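Plorkska Flatweave Runner in Gray Stripe: a year and a bit on our hall floor
Posted 9/16/18

I have wanted a striped carpet for longer than I care to admit, and I looked at an awful lot of them before I settled on the Plorkska (my browser still shows me carpets every morning with my coffee). I chose the gray, partly to please the rest of the household and partly for the dog, who sheds in very much the same color!

It came rolled tight in brown paper, and the ends wanted to curl for the first few days. I put a couple of heavy cookbooks on each corner and went on with my life, and by the next weekend it was lying down nicely. There was a faint new-carpet smell too, gone after 2 days with the windows open.

Our floor is a light color, a sort of beige, and I did worry that gray would look cold next to it. I needn't have. The stripes give your eye something to follow, and I have taken to laying it a little crooked, on the slant, which my mother would never have allowed but which I like more every time I walk in.
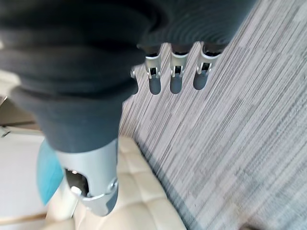 As for cleaning, I vacuum along the stripes, never across, and it comes up beautifully. A spilled cup of tea blotted out with cool water and a bit of dish soap. Gravy took me three tries and some muttering, but I can't find the spot now. I also own a Divent mat, which cost less and was pilling by its first October, so I do feel the extra money went somewhere.

My one real complaint is that it slides. Please buy a grip pad at the same time, and trim it a little smaller than the carpet so it doesn't peek out. I paid 38 dollars for mine from Pumelier, and I grumbled, but the carpet has stayed put ever since (even with the dog taking corners at full speed).

Would I buy it again? Yes, and I'm already eyeing the blue for the bedroom.

38 comments | 30 shares

© Wickramasinghe Home Notes | Contact | Back to top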